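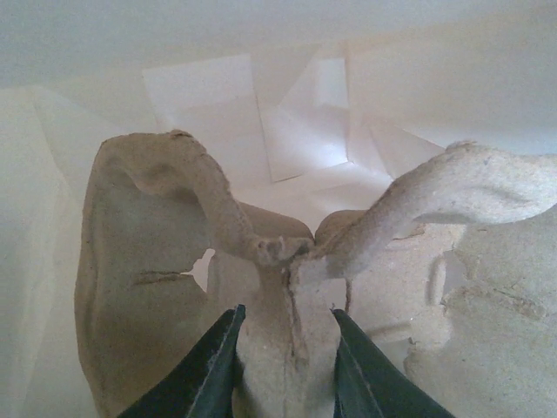 Boards > End of Arm and Grasping > Practice and House Rules > Torn molded pulp: where is the grip point allowed?

**fiberline_2**
January 17, 2025

We are rewriting the handling rules for the mixed paper cell at Wendeda and I would like comments before the draft is frozen. The cell has a two-finger parallel gripper, tapered tips, wrist camera. Feed is white paper sheets and molded pulp in whatever state it arrives, a lot of it torn. Output is two bins, pulp and paper.

The old rule was one line: "Grip at the highest graspable point." That was written for whole trays. On torn pieces the highest graspable point is often a strip or a rim that is half detached. Draft text:

4.1 Do not grip on a strip with a visible seam or split along its length if another grip point is reachable.
4.2 Where a strip is the only reachable point, close at reduced force, lift slowly, and hold clear of the bin before any sideways move.
4.3 If the strip parts, open over the bin, not over the conveyor.
4.4 Any fragment left on the conveyor counts as a failed pick even if the main piece was placed.

Figures from the last logging run: 1,181 picks total, 291 of them on torn pulp, 13 where the grip point parted before release. All 13 were on torn pulp.

Questions. Is 4.1 too strict? Does anybody have a workable definition of "strip"?

**moxon_cell**

4.1 can't be audited as written. "Visible" to whom? To the wrist camera at approach, to the overhead camera, or to the person reviewing the log later? Those give three different answers. Gray pulp with soft shadows in the hollows has very little contrast, and a crease and a split look the same from most angles.

Name the sensor and the moment. "Visible in the wrist image at pre-grasp" is enough.

**fiberline_2**

Accepted. 4.1 will say wrist image at pre-grasp. We have no overhead camera on this cell anyway.

**tare_weight**

I disagree with 4.1 in any wording. Thirteen partings in 291 is a number I would take. If you forbid the strip, the planner goes looking for a second choice, and on a piece with curved arms and a cup section the second choice is usually the cup wall. A crushed cup wall sheds more fiber than a parted strip. You will move failures out of the column you count and into one you don't.

What did the cell do on the other torn pieces? If most were gripped on strips and held, the rule is solving something small.

**fiberline_2**

The log doesn't record strip or wall. It records grip point, force at close, and outcome. I can go back through the wrist images by hand but have not done so yet.

**moxon_cell**

Then don't freeze anything. You are writing a rule about a category you don't log.

**pallet_nine**

At Fotitz we ran into the definition problem with trays. What we ended up with, and still use:

STRIP: any part of the piece narrower than twice the fingertip width, attached to the main body at one or both ends.
WALL: any part with a continuous curved surface wider than that.
RIM: edge of a wall, formed, not torn.
TORN EDGE: edge with loose fiber.

Grip preference is rim, wall, strip, torn edge. It is a preference order and the planner is allowed to go down the list. No class is forbidden. What we do forbid is pulling along the split. If the seam runs up and down and you lift straight up with the fingers across it, you are at least pressing the two halves together. If the fingers are on the outer faces of one half only, you peel.

**tare_weight**

This is closer to what I would sign. Direction of load relative to the seam matters more than whether there is a seam.

**fiberline_2**

Useful. For the picture at the head of the thread I would classify as follows under pallet_nine's terms. Tips are either side of an upright strip, so STRIP, with frayed edges and a darker seam down the middle. The two arms meet just above it with torn ends. There is a cup section to the left with a horizontal crease or crack across it, so WALL, but I would not call it a sound wall.

So in that case the preference order sends you to a wall that may itself be cracked. Does your rule have anything for that?

**pallet_nine**

Yes, a crack demotes by one class. Cracked wall is treated as strip. Then it is a tie and the tie goes to whichever point is nearer the center of the visible piece. The center strip wins that one. Whether that was a good grip I can't tell from a still.

**moxon_cell**

Demoting on "crack" reintroduces the crease problem. I would demote on either. State it as "crease or crack" and accept some false demotions.

Also, watch what you call center. Where part of the pulp extends out of the wrist view, as the right arm does there, the center of the visible piece is not the center of mass. The Thiele integration guide we work under requires a second view before any pick where the piece touches the image border. It costs cycle time. I have never managed to get that clause removed and have stopped trying.

**gantry_rat**

On reduced force in 4.2: give a number. We run 70 percent of the whole-tray force on anything classed as strip. "Reduced" gets set once by whoever commissions the cell and then drifts. Pulp compresses under the tip, so check finger position as well as force. If the fingers keep closing after contact, stop and hold. Don't chase the force setpoint into soft fiber.

**tare_weight**

70 percent of what, though? Our whole-tray force is set for wet-season stock and is high to begin with. I would specify by fingertip travel after contact and drop force from the rule entirely.

**gantry_rat**

Travel depends on where you say contact began, and on a fuzzy surface that is a guess. Keep both, with whichever limit is reached first.

**tare_weight**

Both is fine. I still don't want force alone.

**flatpack_ops**

Separate point on 4.4. At Flelleo we count fragments only above a set size. Torn pulp sheds fiber whenever it is touched, and a strict reading of 4.4 fails nearly every pick. Also add the background case: white sheets standing or folded behind the pulp should be checked before close, so that a tip doesn't take paper and pulp together and put both in the pulp bin. Our clause reads "one material between the tips at close."

**fiberline_2**

Taking that clause as is. Revised draft:

4.1 Classify the grip point from the wrist image at pre-grasp: rim, wall, strip, torn edge, in that order of preference. A crease or crack demotes by one class.
4.2 On strip or torn edge, place the fingers across any seam. Do not load one side of a seam only.
4.3 On strip or torn edge, stop closing at 70 percent of whole-tray force or at the travel limit, whichever is first.
4.4 One material between the tips at close.
4.5 If the grip point parts, open over the bin.
4.6 A fragment above the size limit left on the conveyor is a failed pick. Size limit to be set.
4.7 Log the class with every pick.

Second view at the image border is left out for now. I will sort the 291 by hand first and post the split between strip and wall.

**moxon_cell**

Leaving out the second view is a mistake, but 4.7 will show it if you also log border contact. Add that field.

**fiberline_2**

Added to 4.7.

Contact the moderators | Copyright of posts remains with their authors | Back to top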